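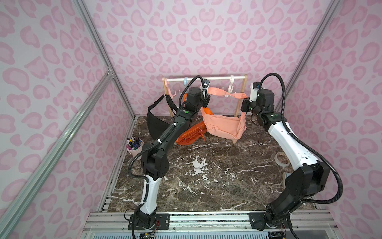 The bag rack cell, with the peach bag's strap in the right gripper.

We use cookies to make this site work. Accept all | Manage settings

Search minutes and notes Go

Equipment planning meeting, Thursday, August 22, 2019

Present: Graham Ackroyd (chair), the Isside bench lot, two from Flanell on the phone, and me with the biscuits and the pen. Apologies from Szabo, who had sent their prices ahead, bless them.

1. Last minutes. Agreed, once I'd put right the bit where I had us ordering 90 clips. It was 14. Sorry all!

2. Second cell. This took up most of the morning. Graham wants a second two-arm cell on the same pattern as the one we have: aluminium rail along the front, both arms bolted to it, walls on three sides, camera on each wrist. I asked if we could leave the arms alone and just spend on the rail and posts this year, and got a fairly firm no (Isside are already queuing for time on it). Szabo's price for the metalwork holds until the end of September, so we'll go with them unless Nitlow come in lower. Graham to ring Nitlow.

3. Bag work and what it needs. Isside went through where they are with getting bags on and off the rack using both arms.
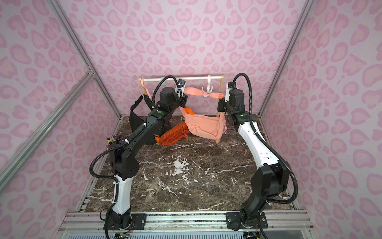

They'd like more bags with long straps, as those are what they find hardest to plan for, and a few stiff ones for a change. Flanell can do a mixed box at a decent price but want to know colours. I said any, as long as they aren't all black, and there was some laughing about that which I won't write down. We also talked about a heavier rack. Split opinions! Isside like the small wooden one and would sooner buy 3 more the same than one big thing that eats up the table. I'm with them, for what it's worth. Left open.

4. Cables. I brought this up again, I know, I know. I'd like proper spares of the black corrugated stuff on the shelf before we build anything new, plus spare grippers. Agreed to put £500 by for spares, to come out of this year's money. Graham wants a list first, so that's me.

5. Wall covering. Flanell asked if cell two should have the pink leopard print as well. Yes from Isside, a long sigh from the chair. Carried.

6. Any other business. Labels for the new wrist cameras, please, same style as now. Isside to print them.

To do: Graham, Nitlow price. Me, spares list. Flanell, box of bags. Next meeting in September, day to follow by email.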